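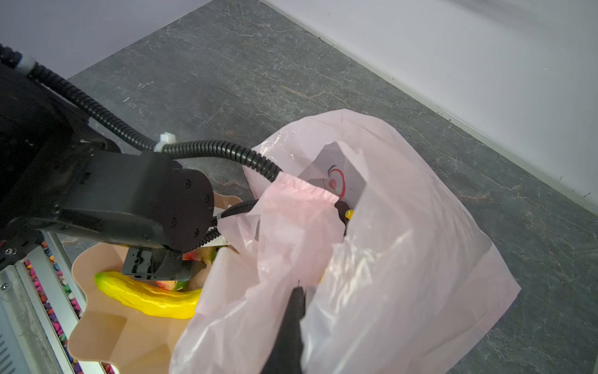

Two arms, one pink bag: an afternoon at the Makholm open day

I'd had the Makholm open day in my calendar for months, and I still managed to get off the bus at the wrong end of Urnirbridge and walk the last bit in drizzle. Worth it! I stayed far longer than I meant to, mostly at one bench, watching a pair of robot arms deal with toy shopping.

If you've never stood next to one of these things, the noise is what gets you first – a sort of soft whirr, much quieter than I'd imagined. And then you start holding your breath over a toy cucumber. I was a bit sceptical about the toy food until I looked properly at the bag, which is thin and crumpled and never the same shape twice. Toy fruit is one thing, but a carrier bag (this one has a red apple printed on it) is a horrible thing to ask a gripper to cope with. I struggle with them at the till.

The engineer on the stand told me they had logged 2,110 tries since January, and she was very open about how many of the early ones had gone wrong. I liked that a lot. She let us ask anything, and a boy near the front asked whether it could do eggs. Not yet, she said.

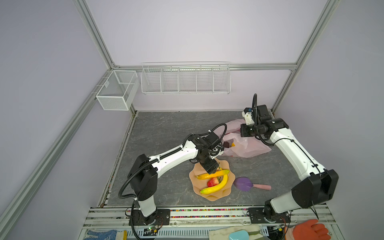
Kirsten Tremblay
September 2026

My favourite part was seeing both arms over the one table, one above the wavy-edged plate with the bananas and the strawberry, the other reaching back to the bag. I kept expecting them to bump elbows. Apparently they did, quite a lot, until someone at Nguyen-Tran rewrote the timing.

I missed the Eltelon talk upstairs completely (64 seats, all gone by the time I tore myself away), so if anyone went, please tell me what it was like. The café shuts early, by the way, so get your tea first.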